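Last updated: May 31, 2022

Ticket: Pencil-in-cup task, gripper choice before the Pitovmont order
Opened by: Tegwen Kemeys
Assigned to: Marcus Lindgren
Status: Open, waiting on quote

Tegwen: I'm so happy with how this is coming along! The simulated cell loads cleanly on the new workstation now, and I can finally try things out before we spend real money. What I need is a decision on fingers. The quote from Leckie has the arm with the standard two-finger gripper, and the wider set is a separate line. Kenji wants one number for the February budget, so I'd like to settle it in sim first.

Marcus: Great, this is just what the sim seat was for. Two things to check on your side. Is the finger pad friction still at the default? And are you loading the cup with its mesh walls or with the simple solid hull? The solid hull closes off the opening and the pen will never go in – I lost a whole afternoon to that one.

Tegwen: It was the hull! Swapped it for the mesh version and left friction alone. Stills from the table with the can and the carton left in place: 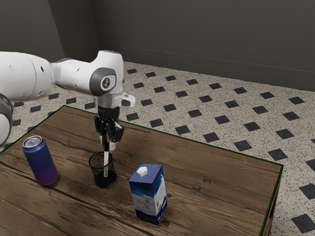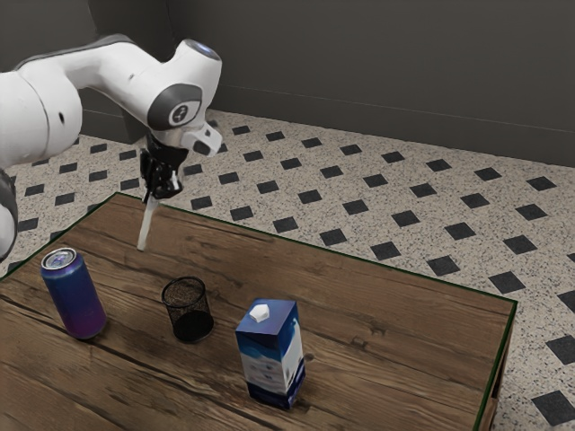 Can we put off buying the wide fingers until next year and still keep the arm order as it is?

The arm order can stay the way it is, and the wide fingers can be added later as a separate purchase. Leckie holds the accessory price for 14 weeks after the arm ships, and after that you pay list.

Tegwen: Perfect, that takes a load off. I'll move the wide set to the "later" tab and leave the mounting plate where it is, as both sets use the same one.

Marcus: Please keep a line for spare pads too. Wyn went through 5 pairs on the Pimton bench and was stuck waiting over 8 days for more. They're cheap, and it's much nicer to have them in a drawer.

Tegwen: Added. I also put in the second sim seat so Nerys can work on the Kuddale layout without kicking me off mine (she's very polite about it, but still). If that's too much for this round, drop the seat and keep the pads.

Marcus: Keep both for now. I'll ask Leckie for a revised quote with the spare pads on it and attach it to this ticket when it comes in. Leaving this open until Kenji signs.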